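To: majali-planning list
Subject: Re: Proposal to make the learned grasp scorer the default in 0.12
Time: 16:40

> We have now run the new scorer through 2000 simulated episodes on the
> dining room set and the success rate is well ahead of the old geometric
> one. I think we are past the point where it makes sense to keep both as
> equals. My proposal is that Brenel becomes the default in the February
> release, the geometric scorer stays behind a flag for one more cycle,
> and we stop taking bug reports against it after that. The Cloter scenes
> are varied enough that I don't expect surprises. If anybody objects,
> please say so on the list before the branch is cut, and please say
> what you would want to see instead.

I object, or at any rate I want to slow this down, and since you asked for it on the list I'll put it all in one message.

I'm not against learned scorers. I have used Brenel on my own branch for months and it does some things the geometric one never will. My trouble is with the number, and with what we are letting it stand for.

Start with what counts as a success. In the Lalero task file an episode passes if the target's centre is above a set height when the clock runs out. There is no check on how it got there. I went through the logs and pulled out 60 episodes marked as passes, picked by a script so that I couldn't be accused of choosing my favourites. In 12 of them the contact report shows a finger pushed into the target by more than the thickness of the target. The solver then does what solvers do and the part goes up with the hand. A real plate would bend, crack or shoot across the room. The old scorer gets a few of these too, but it refuses thin flat things so often that it rarely has the chance. So some of the gap you are reporting is the old code being too timid, and some of it is the new code being paid for cheating. I can't tell you the split, and I don't believe the report can either.

Flat parts are where this bites. Take the small blue plate with the holes in it. It lies on the table top with hardly any height to get hold of, and a parallel gripper coming straight down has only the edges to work with. The orientation matters a great deal, because one way round the fingers can span it and the other way round they may not.

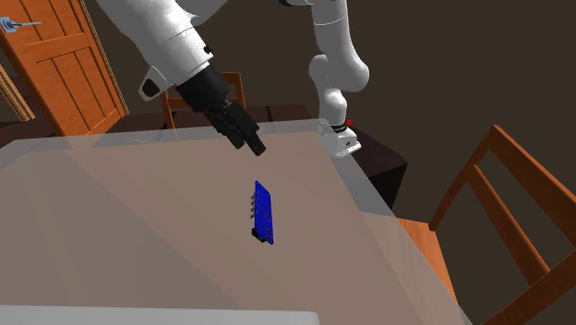

What I would like to know is how the scorer ranks candidates when the part is turned through a right angle and nothing else changes. If it has learned the shape, the best grasp should turn with the part. I tried it on my branch by rotating the target in small steps with the arm held at its start pose. The best grasp followed the part for most of the turn, then snapped to a different one and stayed there. That might be a sensible preference to do with the wrist limits. It might also be that the training set had the part lying mostly one way. Either way, we don't have a test that would tell us, and I don't want to be the person explaining it to a user who has mounted their arm on the other side of the bench.

Second point, the scenes. "Varied enough" is carrying a lot of weight in your message. Cloter moves the target, changes the camera, and adds or removes a few household objects. It doesn't change the room. The chairs and the door stay the same colour family, the walls stay dark, and the table is drawn with that part-transparent top, which I have complained about before and will complain about again. If you are feeding rendered colour into the scorer, then the floor and the furniture are leaking through the table into the input. I know the depth channel is supposed to sort this out. Please have a look at what the depth channel does on a transparent material before leaning on it. On my build it depends on a render setting that isn't recorded in the episode header, so two people can run the same seed and hand the scorer different depth. I lost the best part of an afternoon to that.

I would also like us to stop saying "clutter" when we mean one or two large things sitting well clear of the target. A laptop and a mug give the collision checker something to do, but they don't crowd the fingers at all when the plate is out in the open in the middle of the table. I'd call that an occupied table.
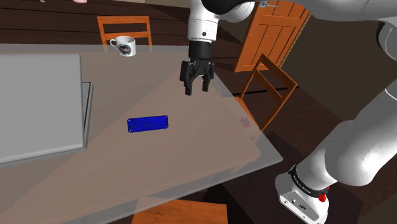 Clutter for a grasp scorer means something within a finger's width of the part, so that half of the good candidates are blocked and the planner has to settle for a worse one. I searched the scene configs for any placement rule that would produce that and found a minimum spacing setting which does the reverse. It was put in years ago to stop objects spawning inside each other. It is set very generously and nobody seems to have touched it since. With that in place you can run 2000 episodes or ten times as many, and the hard cases still won't turn up.

Third, the planner. The scorer and the Majali planner are being judged together, and I don't think that is fair to either. When the top candidate can't be reached, Majali quietly drops to the next, and then the next, and the log only records the one that was executed. So a scorer that puts rubbish at the top of the list and a decent grasp at number eight gets full marks, as long as the rubbish is out of reach. I have a patch that writes the whole ranked list with the reason each entry was turned down. It makes the logs larger. I can live with larger logs. It was sent in before the last release and is still waiting for review, and I would take it kindly if someone looked at it this week.

There's a related bug that I'll mention here so that it's written down somewhere. If the planner falls through the list and then times out, the episode is thrown away as "invalid" and another one is run in its place. It isn't counted as a failure. I assume this was done to keep broken scenes from spoiling the averages, and for broken scenes that is reasonable, but a timeout is not a broken scene. A scorer that sends the planner off on long hopeless searches gets those episodes wiped from its record. I haven't worked out how often it happens with Brenel because the discarded episodes aren't kept. Could you rerun a batch with the discard switched off and post the raw counts? You have the bigger machine.

Somebody will say that the real arm will show us soon enough. It will show us something, slowly, on whichever parts happen to be in the drawer, and if it goes badly we won't know whether to blame the scorer, the calibration or the table. I'd sooner find the dull faults in the simulator, where they are cheap.

You asked what I'd want to see instead. In order of how much I care:

1. The pass condition in Lalero gets a limit on how deep a finger may go into the target. Any limit will do to start with. We can argue over the value later.

2. Timeouts count as failures.

3. The ranked list goes in the log.

4. A rotation test for flat parts, with the scene otherwise frozen, run for both scorers.

5. The render setting that affects depth goes in the episode header, and the loader complains if it's missing.

6. At least one scene set with the spacing rule turned right down, and an opaque table top. I'm willing to make these.

Items one and two are a few lines each. I would have sent them already except that they change everybody's numbers, and I don't want to do that to people without warning. If Brenel still comes out ahead once those are in, I'll withdraw the objection, and I'll write the paragraph in the release notes myself if you like. I half expect that it will. My guess is that the lead shrinks a good deal on the flat parts and hardly moves on mugs and the like.

On retiring the geometric scorer I'm firmer. It is slow and fussy and I have sworn at it as much as anyone, but when it turns down a grasp I can open the file and find the line that did it. With the new one I get a low score and a shrug. As long as that's the case I want the old one kept working and tested, and I want bug reports against it to be read. One more cycle is too short. Several people on this list are running it on arms that aren't ours, with grippers we have never seen, and they haven't had a chance to try the new weights at all.

One smaller thing while I'm writing. The example config in the docs still points at the old Cloter path, so a fresh checkout falls back to the built-in scene without a warning. I wonder how many of the results posted in the last thread were run on that by mistake. Mine were, the first time.

I can have the penetration check up as a draft by tomorrow evening if there is no shouting. The scene set will take me longer, as the mug mesh has its handle closed over in the collision model and I'd like to mend that first.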